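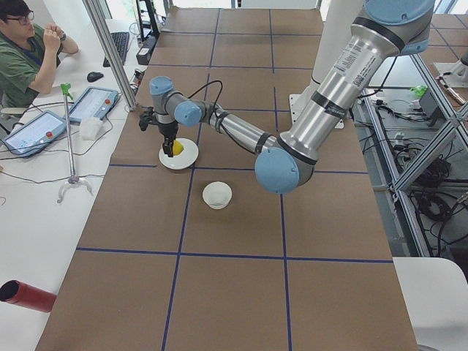
Our gripper trials have filled most of January, and Yasmine Belhaj has been wonderfully patient with all of us through every swap of fingers and firmware (thank you, Yasmine!). So far the Rellow has managed 29 clean placements out of 39 on the plate task, and the Poturus, which a few of us were secretly rooting for, is still waiting its turn.

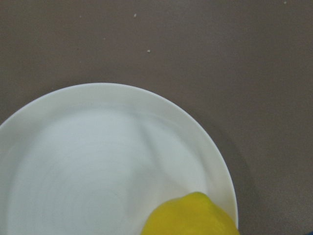 Glossy things on glossy plates are where the wrist camera earns its keep, and Taha Ouazzani would dearly love to hear from anyone who has tuned exposure for white china. Do drop by the lab after lunch and have a go at the pendant yourself!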